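Okay, week three! Last time we got through easy pace and why I nag you all to slow down. Today is fueling for long efforts, mostly on the bike and on foot, and I'll try to finish before everybody gets hungry (I scheduled this one right before lunch, my fault).

## Your tank, and how big it is

Your muscles and liver store carbohydrate as glycogen. It's a decent supply, but you can drain it if you go long enough and hard enough, and when that happens your legs turn to wet sand. Cyclists say *bonking*, runners say *hitting the wall*, same thing. I met it for the first time on the Jevside loop, on the last climb, when I sat down on a guardrail and ate a stranger's fig bar. I still think about that fig bar!

A few things drain you faster:

- starting too hard (see week two, yes, again)
- skipping breakfast
- hills you didn't plan for
- heat

Fat is the other fuel, and you carry plenty of it, but your body turns it into energy slowly. At an easy pace you use a good share of it. Push the pace up and you lean more and more on carbs. 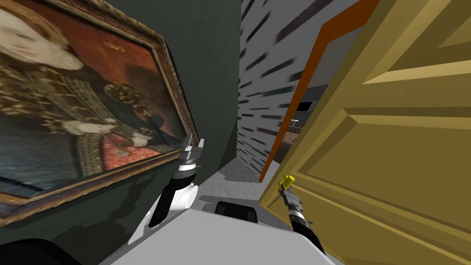
*Reading time for this handout: 3 minutes*

## Eating on the move

The mistake I see most in my beginner group at Irville is waiting until you feel hungry. By then you're playing catch-up, and your stomach is already grumpy. Start early, keep it small, keep it regular. I set my watch to buzz and I take a bite when it buzzes, even if I'm having a great time and don't want to.

Cường Ninh let me use his food log from the Flana ride, so let's work through it. He wanted 300 calories an hour. His first hour he ate 175, the second hour 223, and then he tried to make up the whole gap in one go with a giant rice cake and a bottle of sweet drink. You can guess how the next few miles went (he says I'm allowed to tell you there was a hedge involved).

**Work it out:** how far behind was he after two hours? Write it down before you look at the next line.

He wanted 600, he got 398, so he was 202 short. That's a lot to dump into a stomach that's bouncing around. A better move would have been to ease off, go back to his normal amount, and accept the shortfall.

## Practice, please

Your gut gets used to eating during exercise the same way your legs get used to hills, so try your race food on ordinary training days. Same brand, same flavor, same time of the morning if you can. If it's going to upset you, find out two streets from home.

Drinks count too! If there's sugar in the bottle, put it in the log.

## For next week

Keep a log on one long session: what you ate, when, and how you felt at each stop. Messy is fine, mine has jam on it. The Goh chapter on sweat and salt is the reading, and you can skip the tables at the back. Bring a water bottle you know the size of.

Room 8 again, same time.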